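March 2025
By the Editorial Desk, Vornent Review

The decision by the Fillotmont outdoor access forum to require permits for its sea cliffs has been received as though climbing itself had been abolished. It has not. From January, parties wishing to use the northern crag must book in advance, and no more than six parties may be on the rock at any one time. The arrangement is modest, and this publication supports it.

The case rests chiefly on numbers. The forum recorded 1,824 visits to the northern crag last year, on a footpath barely wide enough for two people to pass. The turf at the top has worn down to bare soil, and the belay stakes above the Cisternas wall have had to be moved back from the edge. A cliff of this size cannot absorb such use indefinitely, and appeals for restraint have been posted at the car park for six years with little result.
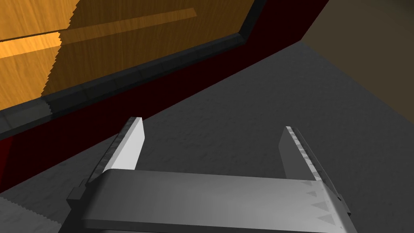
Opponents argue that booking is foreign to the spirit of the sport. Climbers have long chosen their objective on the morning itself, according to weather, tide and the strength of the party. The objection deserves respect, and the forum has gone some way to meet it: places may be released the evening before, and a cancelled booking carries no penalty. It should go further and hold back a share of places for those who arrive on foot or by bus.

The charge is a separate matter. A season permit costs 40 pounds, a considerable sum for a student or a young family. The neighbouring Stivari estate admits under-eighteens without charge — a practice that Fillotmont would do well to copy before the summer.

What the forum must not do is allow the scheme to drift. The income should be spent on the path and the stakes, and accounts should be published each year. If the turf recovers, the limit on parties should be reviewed in public, with climbers at the table.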